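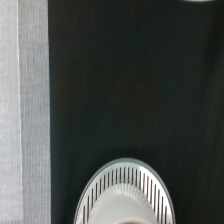
Do you need to oil your table every month?

A reader, Mitra Khosravi, forwarded me a care leaflet that came with her new dining table. It says to oil the top every 30 days, with the maker's own oil, or the wood will "lose its life." I have my doubts. The wood was dead when they bought it.

Oil does help a bare or oiled top shed spills, and a dry spot near a sunny window can use a coat. But a lot of tables sold today have a hard clear finish on them, and oil can't get through that. It sits there, goes sticky and picks up crumbs. Then you buy the cleaner - sold by the same people, of course.

Try a drop of water somewhere out of sight before you spend anything. If it beads up and stays that way for a few minutes, put the oil back on the shelf. If it soaks in and leaves a dark spot, one thin coat is worth doing. Wipe off the extra and lay the rags out flat outdoors to dry, as a wad of oily rags can catch fire by itself.

Regula Gisler wrote in to say she has oiled her kitchen table twice in nine years and it looks fine. I believe her more than I believe the leaflet. If you have kept up the monthly routine and think it made a difference, write and tell me how you know.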